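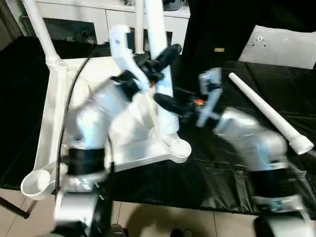

White pole plugged into a plastic base frame, with a ribbed section at its lower end.

Jindstead Infield Drag Mat, Rigid Steel

Price: $229
Sold by: Voltora Field Supply
Availability: ships from the Hemenville warehouse
Page last revised: 8/14/25

Overview

The Jindstead is a woven steel mat for finishing the skinned areas of baseball and softball infields. It levels small ridges, fills cleat marks and breaks up loose clods before and after play. It can be pulled by hand or towed behind a utility cart or small tractor. The mat is a finishing tool and will not cut a lip, correct grade or open compacted clay. Use a nail drag or scarifier for that work first.

Specifications

Working width: 60 inches
Weight, mat with leveling bar: 34 pounds
Mat material: galvanized steel wire, flat woven
Leading edge: steel angle, welded
Tow attachment: two eye bolts, chain, center ring
Pull rope: included, with rubber hand grip
Leveling bar: removable, steel, attaches with four wing bolts
Tow chain rating: 500 pounds
Finish on bar and leading edge: black powder coat
Assembly: eye bolts and chain only, one wrench required

Construction

The mat body is made of interlocked wire coils that hinge along the direction of travel. This lets it follow shallow changes in the surface while holding its width. The coils are closed at both side edges with knuckled ends. There are no loose tails to snag on turf or on base anchor sleeves.

The leading edge is a single piece of steel angle. Earlier production used two pieces with a center splice, and some of those mats bowed at the splice after being towed through wet clay. Owners of a spliced mat can order the one-piece edge as a spare part. The bolt pattern is the same.

Using the leveling bar

The bar mounts on top of the leading edge and adds weight where the mat first meets the soil. Fit it when the surface has been loosened with a nail drag or when cleat damage is deep. Remove it for between-inning work and for fields with a thin layer of calcined clay topdressing – the extra weight pulls the topdressing toward the outfield arc.

Tighten the wing bolts by hand. Check them again after the first few passes.

Recommended procedure

Remove the bases and plug the anchor sleeves. Rake the base paths by hand, lengthwise, so that material is not carried into the grass. Start the mat inside the skinned area and keep it at least a foot from any turf edge. Work in overlapping circles or long ovals at walking speed. Change the starting point and direction from one session to the next. A field dragged the same way all season develops a low band where the mat starts and a high one where it stops.

Finish away from the grass. Lift the mat before leaving the skin and shake it out over a low area. Rake the remaining pile level.

Moisture matters more than speed. The soil should be damp below the surface and dry enough on top that it does not stick to a shoe. If the mat loads up with clay, stop and wait. If it raises dust, water lightly and let the water soak in.

Towing

Connect the center ring to a drawbar or pin hitch. Do not tow from a bumper or a rack. Keep the chain long enough that the front of the mat stays flat on the ground. A short chain lifts the leading edge and leaves ripples across the direction of travel. Slow down before turning. Tight turns at speed throw material outward and can fold the mat under itself.

Storage and care

Hang the mat from the leading edge, or roll it loosely from the rear toward the front. Folding will bend the coils. Knock off dried clay with a stiff brush. Surface rust on the wire does not affect performance, but rust on the eye bolts should be wire-brushed and the bolts replaced if the threads are pitted.

Spare parts

One-piece leading edge
Eye bolt set with lock nuts
Tow chain with center ring
Pull rope with grip
Wing bolts, pack of four

Customer notes

"Used on two softball skins all spring. The bar is worth fitting after rain. The rope grip is small if you wear gloves." – Maham Gilani

"Flatter finish than the flexible mat we had before. It is heavy to carry from the shed, so we leave it on the cart." – Panagiotis Sarantis

Returns and warranty

Unused mats may be returned in the original strapping. Welds on the leading edge and leveling bar are covered against defects for two seasons. Normal wear of the wire, bent coils and damage from towing over curbs or base anchors are excluded. Send warranty questions to Styliani Zervas in parts and service, with the order number and a photo of the weld.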